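Drurkcombe Community Help > Workshop and Automation > Rules and good practice

Scratches on black powder-coated panels: what should our handling rule say for hand-held grippers?

Asked by Ludivine Pruvost, July 23, 2020

Hello everyone, and thank you in advance for reading, as I do tend to go on a bit!

I look after the written handling rules for a small group that teaches pick and place tasks with hand-held grippers, so that an arm can do the same tasks later. Most of our practice objects are forgiving things like sponges and cardboard. Lately we have moved on to sheet-metal covers with a matte black finish and a folded lip along one side, and our rules (which I inherited, and which fit on one page) have nothing to say about surface finish. There is a line about keeping fingers clear of the jaws, a line about cables, and a line that says "handle parts with care." You can imagine how useful that last one is when two people disagree about what care means.

The disagreement goes like this. Some of us like to come in low with the jaws wide open and take the panel by the folded lip, where it is stiff and there is something to hold. Others say the lip is the first place anyone looks at on a finished cover, so we ought to stay off it altogether and go for the flat part. Both camps work on the same bare wooden table, and both are quite sure the marks come from the other camp. 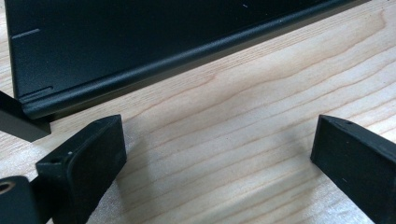 I would love to settle this with a rule that a new person can read in a minute. My draft so far says to inspect the part before the first grasp, open the jaws fully before approaching, close slowly, and lift straight up with no dragging. Is that enough? Should I say anything about the finger pads themselves? And do we need to write down marks that were on the panel before we started, or is that overdoing it for practice parts?

If anyone has a rule sheet they are happy with, I'd be so grateful to see how you worded it.

3 answers

Clémence Boyer
Accepted answer

Hi Ludivine, what a nice question, and I feel for you about "handle parts with care." We had the very same sentence at Kaltthorpe when I started there and it stayed on the wall far too long.

I would start with the part you are least sure of. Yes, write down the marks that are already there, even on practice parts. It takes a moment and it ends most arguments before they begin. We lay the panel under the bench light, tilt it once each way, and note scratches, light grooves and specks on a little sketch of the panel. Wipe the specks first, please! A good many of them are dust, and dust is also what scratches the coating once a finger presses it in. Our sketch lives in the same folder as the session notes so whoever picks the panel up next can compare.

About the lip, I think both of your camps have a point, and the rule can let them both be right. Ours reads, more or less word for word:

"Choose the contact area before the session and mark it on the sketch. Use only that area. If the grasp fails twice, stop and choose again with a second person."

That way the lip is fine for a cover whose lip will be hidden, and off limits for one where it shows. What did the damage with us was people switching in the middle — a try at the lip, a try at the flat, a slide along the table to get a better angle. Every slide is a chance to rub the coating, on the jaws or on the table.

Do say something about the pads. Hard molded or printed pads pick up grit on the inner face, and black pads hide dark grit very well. We wipe both inner faces at the start of every session and again after any part with a cut edge. If you add a soft layer, put that in the rule too, with who checks it and what worn looks like, or you'll find it half peeled off one morning. And remember that a soft layer changes the grip, so the person using the hand-held tool and the arm that comes after it should have the same one.

Last thing, the table. A bare wood top is kinder than steel but it still holds crumbs of metal. Ours gets brushed down between parts, and we put a clean mat under anything we care about. Your draft's "lift straight up" is good and I would keep it exactly as it is. I might add "set down flat, then open," as we were collecting as many marks on the way down as on the way up.

Good luck with it, and do post the finished page if you can!

Pichon

use felt. we glued felt on ours and no complaints. also don't let people wear rings

Zundero

I agree with most of what Clémence wrote, though I'd be careful about making the page too long. We went from 2 rules to 11 in one summer and people stopped reading after the third, me included I'm sorry to say. We are back down to 7 and it goes much better. The ones that survived were all things you can check by looking: pads wiped, table brushed, jaws open before you approach, contact area marked. Anything with "gently" or "properly" in it got thrown out.

Felt (sorry Pichon) was a disappointment here. It held on to every bit of swarf and we ended up polishing little arcs into the finish. A thin smooth rubber worked better for us, but it needs changing, so somebody's name has to be next to it.

Comment from Ludivine Pruvost

Thank you all so much, this is more than I hoped for. I'm taking the contact area wording nearly as it stands, plus "set down flat, then open." The mat may take some persuading — there are people here very fond of that table.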